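The Used Car Buyer Who Walks Away More Often Than He Buys

For a man who looks at cars for a living, the inspector who met us in Clamley is hard to impress. He checks used cars for private buyers before they hand over the money, and he asked us to leave his name out because he still has to deal with the same sellers every week.
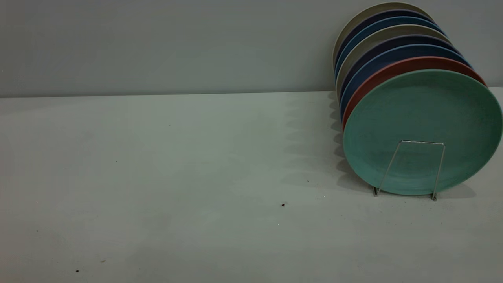
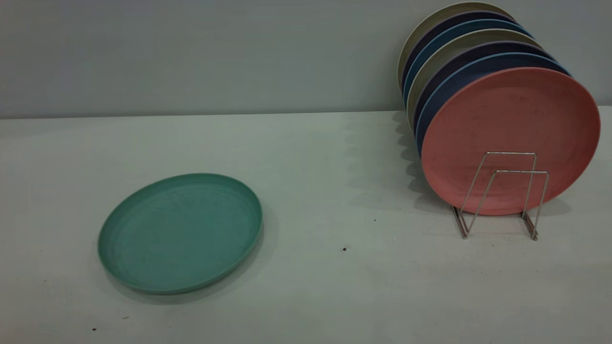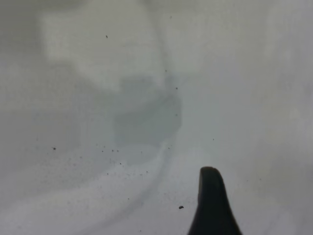
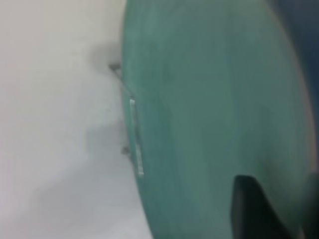
Words by the Teratia motoring desk
May 20, 2022

He started in a body shop at 19 and moved to inspections when his back gave out. He has now been at it for 26 years. Most of his customers find him through friends, and most of them call too late.

"They've already paid a deposit," he says. "They've picked out the seat covers. Then they want me to tell them it's fine."

A full inspection takes him a little under two hours. He likes to see the car outside, in daylight, with a cold engine, and he tells the seller this when he books. If he arrives and the hood is warm, he makes a note of it and asks why.

"Sometimes they just drove it back from work. That happens. But a warm engine can hide a bad start, so I'll wait, or I'll come back another day. The good sellers don't mind."

He begins with the body. He walks around the car once without touching anything, looking down each side from the corner at about the height of the door handles. He is checking that the gaps between the panels are even and that the color doesn't change from one door to the next. After that he uses a paint gauge, a small meter that shows how thick the paint is. A repainted door doesn't worry him much. A repainted roof does.

"People scrape doors. You don't scrape a roof in a parking lot. If the roof's been painted, I want to know what landed on it, or what it landed on."

Next he goes underneath. He carries a flashlight, a mirror on a stick and an old piece of carpet to lie on. He doesn't expect a ten-year-old car to be clean under there, and he gets suspicious if it is. Fresh black undercoating on an old frame is one of the few things that will make him stop an inspection early. He has pushed a screwdriver through it more than once.

We asked which parts of a car buyers worry about too much. He said mileage, right away.

"I'd take a high-mileage car with receipts over a low-mileage car that sat in a garage. Seals dry out. Gas goes bad. Mice get into the wiring. The number on the dash tells you how far it went, and that's all it tells you."

What he wants to see is paperwork. A stamped service book is good, but he prefers the invoices, with the part numbers on them. He reads them in order and looks for gaps. He also looks for the same repair twice. A car that has had two alternators in three years probably had something else wrong with it, and he wants to know if anybody found it.

Tires come up a lot in his reports. He reads the date code on every one, including the spare. He also checks whether they match. Four different brands on one car suggests to him that the owner bought whatever was cheapest on the day, and he assumes the oil was bought the same way.

"It's not proof. I write it down as a question. The buyer can ask it."

The test drive comes last and he does it with the radio and the fan switched off. He has a loop he uses in Clamley that includes a steep hill, a rough stretch by the rail yard and a short run on the highway. He brakes hard once, if the road behind is clear. He makes a slow full-lock turn in each direction in an empty parking lot, listening for clicking from the front axle. On an automatic he pays attention to the first shift, and to whether the transmission hesitates going into reverse.

Then he plugs in a scan tool. He thinks buyers put too much faith in it.

"If someone cleared the codes this morning, I'll get a clean screen. So I look at the readiness monitors. Those take some driving to reset. If they're all blank, somebody wiped it lately, and I ask about that too."

His reports run to five pages, with a summary on the first one. He doesn't give a score. Customers ask him for one all the time, and he used to hand them out, marked out of 100, until he saw that people read the number and skipped the rest. One buyer took a car he had given an 81 and was angry when the timing chain had to be done. The chain was on page two of the report.

Now he lists what needs money straight away, what will need money within a year and what can be left alone. He puts a price next to each item, taken from local shops. On a typical family sedan the first two lists together come to roughly 3000 dollars, he says, and that surprises people who thought they were getting a bargain.

"It isn't a bad car. That's what an older car costs. You can pay it or the seller can pay it, or you can split it. But somebody's going to."

He isn't against dealers. Some of the cleanest cars he sees come from small lots that can't afford a bad name in a town this size. He is more careful with private sellers who have only owned the car a few months, and with anyone who wants to meet in a store parking lot when there's a perfectly good address on the title. He checks that the name on the title is the name of the person he's talking to. If it belongs to a cousin or a friend, he tells the buyer to wait until that person can be there.

January is his quiet month, and he says it's a good time to buy for anyone who can stand the cold. Sellers are keener. A car that hasn't moved overnight in freezing weather will also show a weak battery or a tired starter without much help. He won't inspect a body with snow or road salt on it, though, and he sends people to the car wash on MacLeod Street first.

We asked about electric cars. He sees more of them now and charges the same for them, even though the job is different. He spends longer on the tires, the suspension and the charge port, and he asks for a battery health readout from a shop with the right equipment. He doesn't guess at battery life himself.

"I can tell you if the ball joints are gone. I can't look at a battery pack and tell you what it'll do in six winters. If somebody says they can, ask them how."

His own car is an old station wagon with faded paint and a dent in the tailgate. He bought it from a customer who turned it down after reading the report. He had listed a leaking rear main seal, worn front struts and a cracked coolant tank. He fixed the tank and the struts in the first week. The seal still leaks a little, and he keeps a bottle of oil in the back.

The last thing we asked was what someone should do if they can't pay for an inspection at all. He said to bring a friend who doesn't care about the car, look at it in daylight, drive it for at least half an hour and sleep on it before paying anything.

"And call your insurance first. I've had people buy the car and then find out they can't afford to cover it. I can't help with that one."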